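Deltona Countertop Oil: Frequently Asked Questions

What surfaces is it made for?
Bare or previously oiled butcher block, cutting boards and wooden spoons. It will not soak into varnished or painted wood.

How much area does one bottle cover?
A 16-ounce bottle covers 69 square feet with one coat. End grain takes nearly double the oil.

How many coats does new wood need?
Three. Leave 8 hours between coats and wipe off any excess after 20 minutes.

Can I put hot pans on an oiled counter?
Use a trivet. The finish softens at 188 degrees Fahrenheit and may leave a pale ring. Sand the ring with 220 grit and apply one coat.

How do I treat the wood next to a sink?
Oil the cut edge before the basin is set, then recoat that strip monthly. Check the caulk line at the same time.

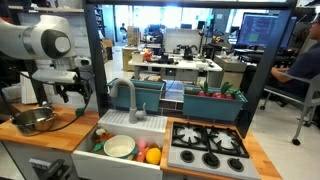
How should I store it?
Keep the cap tight and the bottle between 50 and 80 degrees. Lay used rags flat outdoors to dry before disposal.

Who do I contact about bulk orders?
Tracey Entwistle, Fletport office, until 4 p.m. Pails ship from Irodholm.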